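Etim Street Masjid: Prayer Hall and Wudu Area Safety Checklist
Walk-through before Friday prayers, with comments

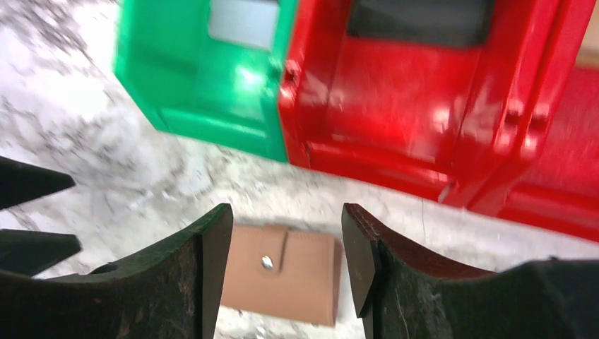 Carried out 11th April by Kelechi Ojo. Items are marked OK, Fix, or Watch. Comments are mine unless initialed by someone else. The last full walk-through was in November, and open items from that sheet have been carried over.

1. Entrances and exits

Main doors open outward and latch back fully: OK
Side door (sisters' entrance) opens without a key from inside: OK
Exit signs lit: Fix
Comment: The sign over the rear stairs flickers. The battery backup held when I pressed the test button, but the fitting should be replaced before the next Jumu'ah.

Exit paths clear: Watch
Comment: The donation box has been moved back in front of the left-hand door. I slid it to the wall and put tape on the floor where it should stay.

2. Prayer hall

Posted occupancy: 300
Occupancy sign readable from the door: OK
Carpet seams flat: Fix
Comment: The seam between the fourth and fifth rows has lifted near the window side. People step there when they straighten the lines. Taped down for now. Grindora laid this carpet and the warranty papers are in the office drawer.

Minbar steps and handrail firm: OK
Comment: Tightened two bolts on the lower bracket. This closes the November item.

Ceiling fans: OK
Comment: No wobble at high speed.

Quran shelves anchored to wall: Fix
Comment: The tall shelf by the mihrab is anchored at the top only. It needs a second bracket. Please don't stack copies on top of it. Heavy tafsir sets go on the bottom two shelves, and damaged copies go in the green bin in the office for respectful disposal.

Folding chairs for elders: Watch
Comment: One chair has a cracked rubber foot and has been taken out of use. Chairs should be at the ends of rows, never across the center aisle.

3. Shoe area

Racks secured: OK
Walkway free of shoes: Watch
Comment: It was fine at the time of the check, but it never is after the Taraweeh crowd. Another rack from Skasel would fit under the notice board. Price to be confirmed.

Lost property shelf: OK
Comment: Anything found on the floor should be brought to the office and written in the book with the place and time. Wallets, phones, and keys stay in the locked drawer, not on the open shelf. The person claiming an item should describe it before it is shown to them.

4. Wudu area

Floor drains running: OK
Non-slip mats in place: Fix
Comment: The brothers' side is short one mat. The tile by the last tap is slick even with a little water on it.

Hot water temperature: OK
Comment: The mixing valve was replaced by Turnudow over the winter and has been steady.

Taps and seats: Fix
Comment: Second tap from the door drips. The third seat rocks on its base. Both are small jobs and I can do them if someone buys the washers.

Paper towels kept off the floor and away from the heater: OK

5. Electrical

Panel door closed, with clear space in front: OK
Sound system cables covered: Watch
Comment: The cable cover stops short of the amplifier. The imam's microphone lead crosses the open part. Ask for a longer cover.

Extension cords: Fix
Comment: Removed 2 from the kitchen. The tea urn must plug straight into the wall outlet.

6. Fire equipment

Extinguishers charged and tagged: OK
Smoke alarms tested: OK
Comment: All sounded. The one in the classroom is slow to reset, so hold the button down longer than you would expect.

Assembly point known: Watch
Comment: The notice still shows the old parking lot. It should say the grass by the gate at 508. Weekend school teachers need the new sheet too.

7. First aid

Kit complete: Fix
Comment: Low on large bandages and out of burn gel. The kit lives in the kitchen, second cabinet.

Emergency numbers posted: OK

Work to finish before the next Friday prayer: rear exit sign, carpet seam, shelf bracket, wudu mat. The rest can wait for the regular maintenance day.

Signed: K. Ojo
Copy to office binder and imam's tray.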